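Event Management, Unit 5: Catering Contracts for Weddings
Instructor: Joaquín Urrutia
Handout updated 23/05/2022

Reading before class: the Grodgate sample contract, all 4 pages. Bring a printed copy, as we will mark it up together.

1. Who signs what

A couple who hires a hall often ends up with two contracts, one with the hall and one with the caterer. The two documents need to agree on start time, kitchen access, cleanup and who supplies the tables. Read them side by side. In the Grodgate sample the caterer expects the kitchen at noon, while the hall agreement opens it at two. Find both clauses and underline them.

2. Headcount

Three numbers come up in most catering contracts:

Estimated count: used for the first quote. It can change.
Guaranteed minimum: the couple pays for this many plates even if fewer guests come.
Final count: due on a set date before the wedding. After that date the caterer may add plates but usually will not take them off the bill.

Children, vendors and late evening guests are often priced separately. Ask how each group is counted before you quote a total to the couple.

3. Worked case: Follimmont

The Follimmont reception had a final count of 179 guests. The quote was for a buffet, and the couple later asked for plated service. Brandes, the caterer, sent a revised staffing plan that called for 24 servers. The couple had read the price per plate as including service. It covered food only, and the labor line was on the next page.

Write down what the planner should have sent the couple when they asked for the change, and who should have signed it.

4. Deposits and cancellation

Look for the date on which each payment becomes nonrefundable. Some caterers use one date and some use a sliding scale. A postponement clause is separate from a cancellation clause, and a contract may have one without the other. If the wedding is moved to June or another busy month, the caterer may charge the difference in price.

5. Tables and linens

Check whether rental tables are delivered only, or delivered and set up. Linen sizes go on the order form by table shape. Bornotport rents bare tables and takes linen orders on a second form with its own deadline, so a planner using them has to track both.

For next class

Finish the Follimmont questions, one page at most. Draft a change order for the switch to plated service. Leave the prices blank and fill in everything else, including the signature lines.
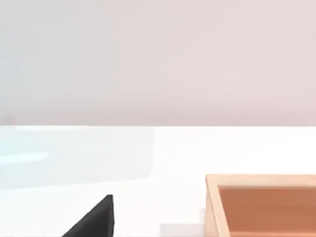 White tabletop against a plain wall (computer rendering).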